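## 4. Mounting the wall panels

By now you have read Section 3, or you have skipped it and come back after something fell off. Welcome either way. This section covers hanging a Deltholm panel mural on an outside wall. It assumes the artwork is printed or painted, varnished, and stacked in number order in its crates.

### 4.1 Before anyone climbs anything

1. Walk the wall. Run your palm over it at three heights. If your hand comes away white, the old paint is chalking and has to be brushed down and primed.
2. Mark every downspout, vent, hose bib and light fixture on the wall plan. The artist will have placed a face exactly where the vent is.
3. Check the panel count against the packing slip. The standard Deltholm wall uses 78 panels. If you have 77, look behind the crate lids.
4. Read the numbers on the backs. Panels are numbered left to right as seen from the street, which makes them right to left as seen from the back, where the numbers are.

> **Note:** Rutimov sleeves can be left on until the panel is ready to hang. Do not write on the sleeve and assume you have written on the panel. Do not write on the panel either.

### 4.2 Setting the rails

1. Snap a level line at the height given on your wall plan. Use a laser or a water level. The sidewalk is not a level, and neither is the row of bricks that looks like one.
2. Fix the bottom rail first, with an anchor in every slot. The slots you skip are the ones the wind will find.
3. Set the remaining rails upward from the bottom one using the Sasine spacer. The spacer has a long side and a short side. Use the long side.
4. Check the diagonals from corner to corner. If they disagree, loosen the top rail and nudge it. Swearing is optional at this stage and will be needed later.

> **Caution:** Do not drill into mortar joints on walls built before the building had a phone line. If in doubt, drill one test hole low down, where a shrub can cover it.

### 4.3 Hanging the panels

1. Start at the bottom left and finish the whole bottom row before starting the next.
2. Tilt the top edge of the panel toward the wall, hook the upper clips, and let the lower edge swing in. You should hear two clicks. One click is a panel that will visit the parking lot.
3. Leave the expansion gap. It looks too wide in December and too narrow in a heat wave.
4. Stand across the street after each row and look. Odd panels are easy to swap now. A panel hung upside down in an abstract passage may survive until the opening, when the artist will spot it from a moving car.

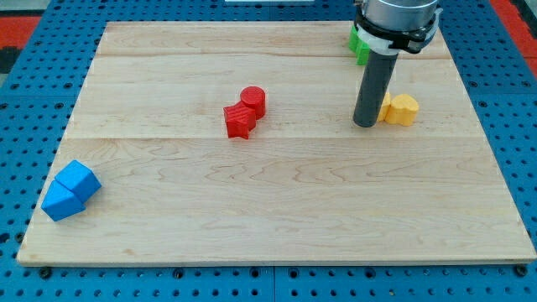
5. Once the last row is up, fit the end caps and lock the top rail. The locking key is taped inside the lid of crate one. Put it back there, and not in your pocket with the other keys that open nothing.

### 4.4 Touch-up and sealing

1. Fill clip marks and scuffs with the Mahasneh touch-up set. Stir each pot. Shaking makes bubbles, and bubbles dry into a rash.
2. Match color in daylight and in shade. A blue mixed under a work lamp at 9 p.m. belongs to that lamp.
3. Dab with a small brush and stop early. Touch-ups have a way of growing into new clouds.
4. Let the touch-ups dry overnight, then roll on the clear coat from the top down, keeping a wet edge.

> **Caution:** Do not seal in direct sun, in fog, or under a tree with opinions about pollen.

### 4.5 If something looks wrong

- **Rattle in wind:** One clip is unseated. It will be in the highest row. Rehook it and listen for the second click.
- **Visible step between panels:** Grit behind the rail. Unhook the panel, brush out the rail and rehang.
- **Picture makes no sense:** Check the panel numbers against the wall plan. If they match, consult the artist.

Record the locking key number and the clear coat batch on the inside back cover of this manual, then go on to Section 5, Lighting.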